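Postcard swap in Saavedra draws its biggest crowd yet

212 shares 18 comments

The old reading room on the main square in Saavedra was packed from the moment the doors opened this June, and what a treat it was! The yearly card and postcard swap drew 595 visitors, the most it has ever had, and more than 4000 cards were on offer across the two floors.

Postcards are still the heart of it, but trading cards, playing cards and old shop cards all have their corners now. Collectors came by bus from Osov and Selurow, many of them with shoeboxes under their arms, and by noon the line for the coffee counter ran all the way back to the stairs. 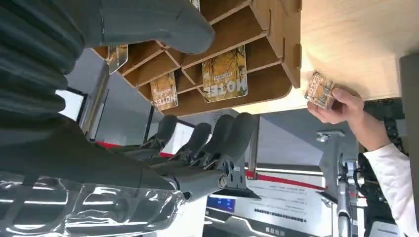
Four cards in the slots of a cardboard organizer.

The star of the day was a small printed visiting card dated 1864, once handed out by a hatmaker in Osov. It has a tiny top hat in one corner and a spelling mistake in the street name, and people waited happily for a turn to lean in and look. It wasn't for trade, though plenty of visitors asked!

Upstairs, the tone was quieter. The Praveo collectors' club ran a help table all afternoon for anyone with a box from the attic and no idea what was in it. Members looked at stamps, postmarks and paper, and they were wonderfully patient – one family stayed for well over an hour, sorting a grandmother's holiday mail from the coast by year.

The club is also building an online list of local cards, so that a view of the Selurow mill or the old Osov station can be found in a few seconds. It already has a page for every village on the rail line except two, and members would love to hear from anyone who can fill the gaps.

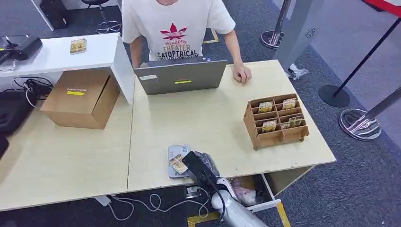
At the table, with the laptop open.

Children had their own swap in the courtyard, with 30 starter packs given away at the gate. They were gone before lunch – next year there will be more, the club promises. A fierce trade in lighthouse cards was still going on when the chairs were being stacked.

The unsold cards go to the Saavedra library, where they can be browsed in the back room until the end of summer. Entry is free, and the 1864 card will be on show there too.

Share this story 18 comments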